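4 Setting up the camera streams for a kitchen task

This section covers the camera streams used by the Jurow policy runner in simulated kitchens. It assumes that the simulator is installed and that the arm model loads without errors (section 3). The counter-top donut task is used throughout.
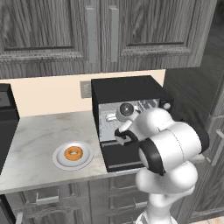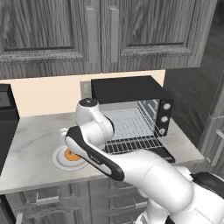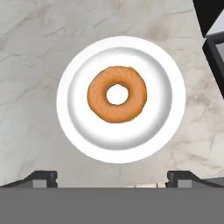 Figure 4.1. Counter-top donut task. First and second: fixed views of the arm at the counter. Third: gripper view, with the donut on its plate between the open fingers.

4.1 Stream names

Jurow expects three streams: fixed_a, fixed_b and wrist. The names are read from the task file and passed to the policy in that order. A policy trained with one order will load with another, but its output will be meaningless. The runner cannot detect this.

Figure 4.1 illustrates kinds of view. It should not be used as a reference for which fixed camera is fixed_a. Read the names from the task file.

4.2 Adding the streams

1. Close any running session. Streams are bound at start-up and cannot be added later.

2. Open the task file and find the block headed "streams". If the block is missing, copy it from the template supplied with Varnulden.

3. Enter the three names exactly as given in 4.1. Names are case-sensitive.

4. Set the render size for each stream to 768 on the longer side. The runner scales the pictures down before they reach the policy. Do not scale them in the simulator as well.

5. Attach wrist to the last link before the gripper, and leave its parent set to the link. If the parent is set to the world, the camera stays behind when the arm moves.

6. Leave fixed_a and fixed_b attached to the world.

7. Save the file and start the runner with the "check" option. It renders one picture per stream and stops before any motion is sent.

Note: the check pictures are overwritten each time. Copy them elsewhere if you wish to compare two set-ups.

4.3 Checking the wrist view

1. Open the gripper fully and render a check picture.

2. Confirm that both fingers show along the lower edge and that the space between them is clear enough to see the target. The third view in figure 4.1 is acceptable: the plate and the ring are in full view, and the fingers do not cover either.

3. If one finger is missing, correct the camera's sideways offset. Do not correct it by rotating the camera, which also tilts the grasp estimate.

4. Close the gripper halfway and repeat. The fingers should move inwards by equal amounts.

4.4 Checking the fixed views

1. Move the arm through its start pose, its reach pose and its retract pose.

2. At each pose, render both fixed streams. The gripper need not be visible in both, but it should be visible in at least one.

3. Where the forearm comes between the camera and the target, note the pose in the task file under "occluded". In the second view of figure 4.1 the forearm hides most of the fingers and part of the ring. Such poses are usable, and the planner gives more weight to wrist while they last.

Caution: do not move a fixed camera to remove an occlusion once recording has begun. Episodes recorded before and after the change cannot be mixed in one training set.

4.5 Appliances as obstacles

The planner takes its collision shapes from the scene file. It does not take them from the streams. An appliance with an open front or a lowered door needs a shape made of several boxes – a single box closes off the cavity and the planner will refuse any goal inside it.

1. List the appliances within reach of the arm.

2. For each one, choose "split shape" in the scene editor and check that the cavity is left open.

3. For doors, tick "follow joint". Otherwise the collision shape stays in the closed position while the drawn door moves.

4. Set the clearance to 22 mm. Smaller values are accepted but may give contact at the wrist during fast moves.

4.6 Error codes

Code 136: a stream is named in the task file but not present in the scene. Check the spelling, then the parent link.

Code 3: the pictures from the streams do not share a time stamp. Restart the runner. If the code returns, turn off background rendering.

Comments

Vaida Jõgi
Step 5 should mention that the parent goes back to world when you swap the gripper model. I lost an afternoon to it.

Primo Piras
Same with us, on the August release. Setting the parent again after the swap cured it.

Pallavi Dixit
Does 4.4 step 3 apply if I only run two streams? My task file has no fixed_b.

Inese Sepp
@Pallavi the runner won't start with two. Point fixed_b at the same camera as fixed_a and it will load, though I wouldn't train on it.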